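Wokthorpe Job Adverts

Data card and README, version 4

Summary

This repository contains the text of 870 job adverts that were open to applicants in and near Wokthorpe, with labels added by hand. The labels tell what each advert says about pay, working hours, experience and the way to apply. The adverts come from 304 employers. Most of them are small firms which have no recruiter of their own, so the owner or the office manager wrote the advert.

We made the collection at Dradau for our own use. We wanted to check if our advert checker gives good advice to employers who write two adverts in a year. Most of the job advert collections we could find were made from large technology companies, and the language in them is quite different from what a bakery or a garage writes.

Contents of the repository

adverts.csv: one row for each advert, with the full text
labels.csv: the final labels, joined to the adverts by advert_id
labels_raw.csv: the labels of each labeller before they were compared
titles.csv: the list of 34 job groups and the spellings we mapped to them
guide.txt: the instructions given to the labellers
changes.txt: what was changed between versions

All files are in UTF-8. The separator is a comma, and the text fields are in double quotes. Line breaks inside an advert were kept, so please open the files with a proper CSV reader. If you count lines in a text editor you will get a wrong number of adverts.

Where the adverts come from

All adverts were published on Tikitz, the local job board, and were copied with its written permission. We took only adverts which the employer had placed directly. Adverts from agencies are left out, as the same agency text is often repeated for many posts and we could not see who the real employer was.

The last collection ended in August. An advert which was placed again with the same words is kept once, and the field reposted is set to yes. If the employer changed even one sentence, we kept both adverts and linked them with the field same_post.

Fields in adverts.csv

advert_id: a number given by us, without meaning
employer_id: a number for the employer, stable between versions
title_original: the job title as the employer wrote it
title_group: one of the groups in titles.csv
body: full text of the advert, after cleaning
month: month of first publication, without the year
reposted: yes or no
same_post: advert_id of the related advert, or empty

Fields in labels.csv

pay_stated: exact, range, vague or none
hours_stated: yes, partly or no
experience: required, preferred, not needed or not mentioned
apply_by: form, email, telephone, in person or several
tone: formal, neutral or friendly

The value "vague" in pay_stated is for expressions such as "competitive salary" or "good rates for the right person". We discussed for a long time if "minimum wage" should be exact or vague. It is labelled exact, since the reader can look it up. Please see guide.txt for the other difficult cases, especially tips, commission and meals.
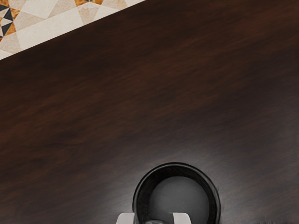
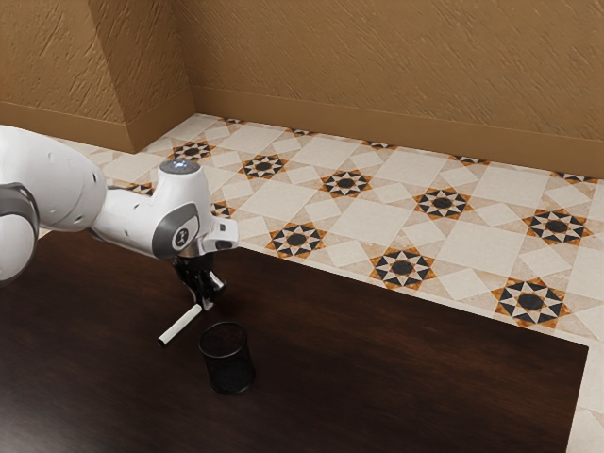
How the labels were made

Each advert was read by two labellers in Aoun, our internal labelling tool. They did not see the labels of each other. Where they disagreed, a third person decided and wrote a short note, which you can find in the column note of labels_raw.csv.

The agreement was high for pay_stated and apply_by. It was lower for experience, mainly in adverts which say "experience would be an advantage but we will train you". It was the lowest for tone. We keep the tone field because some colleagues use it, but we do not advise to train or to test anything on it alone.

The labellers are employees of Dradau and did the work in paid hours. All of them had written or edited job adverts before. This is useful for understanding the texts, but it also means they may find an advert clear when a person looking for a first job would not.

Cleaning

We removed names of contact persons, telephone numbers, email addresses and street addresses. They are replaced by the words NAME, PHONE, EMAIL and ADDRESS in capital letters. The first pass was automatic and the second was done by reading. The name of the employer is replaced by EMPLOYER, also when it is a part of a web address.

Spelling mistakes were not corrected. Double spaces and decorative characters, for example rows of stars, were removed. Emoji are kept.

Recommended use

The data is suitable for testing tools which find pay, hours or application details in short adverts. It can also be used in training for people who write adverts, and we have done so ourselves with the tone labels hidden.

Split the data by employer_id and not by advert. Some employers have the habit of copying their old text, and with a random split you will have nearly the same advert in both parts.

Not recommended

Please do not use the collection to estimate wages in Wokthorpe. Employers who state the pay are not the same kind of employers as those who do not. There is also no information about applicants in the files: we do not know how many people applied, who was invited or who was hired. For this reason the data cannot show that one way of writing brings better candidates than another.

Known problems

Care work and hospitality are strongly represented. Office jobs are few, and there are almost no senior posts.

A small number of adverts were published as a scanned poster. The text was typed by us, and the original layout is lost.

The group "general assistant" in titles.csv is too wide. It holds shop work, kitchen work and cleaning together. We plan to divide it in the next version, and the old value will stay available in a second column.

In version 3 the field apply_by was wrong for adverts with both a form and an email. This is corrected now. If you published results with version 3, please run that part again.

Licence and contact

The labels, the guide and the title list may be used and changed freely if Dradau is named as the source. The advert texts may be used for research and teaching only, according to our agreement with Tikitz.

Corrections are welcome through the issue page of this repository. Please give the advert_id and the field, and write which value you would expect. An employer who wishes to have an advert taken out can ask in the same place, and it will be removed from the next version.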